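Keeping Small Things: how households in Vadby store what they use every day

Project report, second term
Poonam Vashisht

3. What I did

I began this project in June, after helping my aunt in Vadby clear out her bathroom cupboard, a job that took us a whole afternoon and a great deal of tea. I wanted to know why some people can lay a hand on their tweezers at once while others (I am one of them, I'm afraid) buy a second pair. I gave out a short questionnaire in Vadby and Riis, and 90 people were kind enough to fill it in, many of them writing far more in the margins than I had dared to hope for! I also visited 3 homes, where I was shown drawers, shelves and one very full biscuit tin.

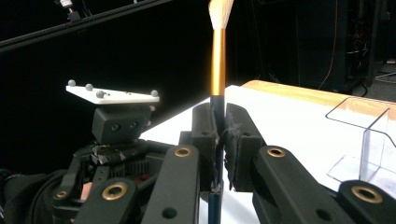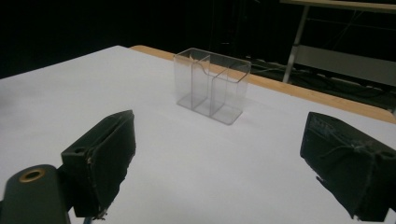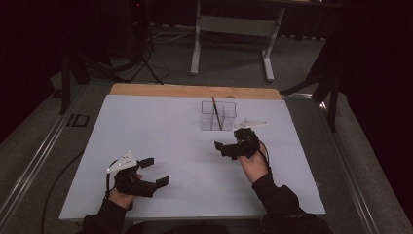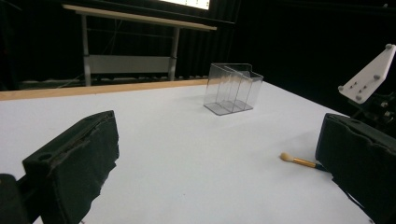 My questions about bathrooms and dressing tables brought the longest answers by far. People wrote fondly of jam jars, old mugs and a grandmother's sewing box, and several told me that whatever has no fixed home ends up by the sink. A clear plastic box with a divider, standing open at the top, is the sort of holder the younger people in Riis said they liked best, as they could see at once what was in it. The older ones preferred a lid, mostly on account of dust.

4. What I would change

I ought to have asked about children. Two families mentioned on their forms that everything had moved up a shelf when the baby began to crawl, and I had left no room for that. I would also like to go back to Drirnberg, where I only managed a single conversation, though it was a lovely one and lasted nearly 2 hours.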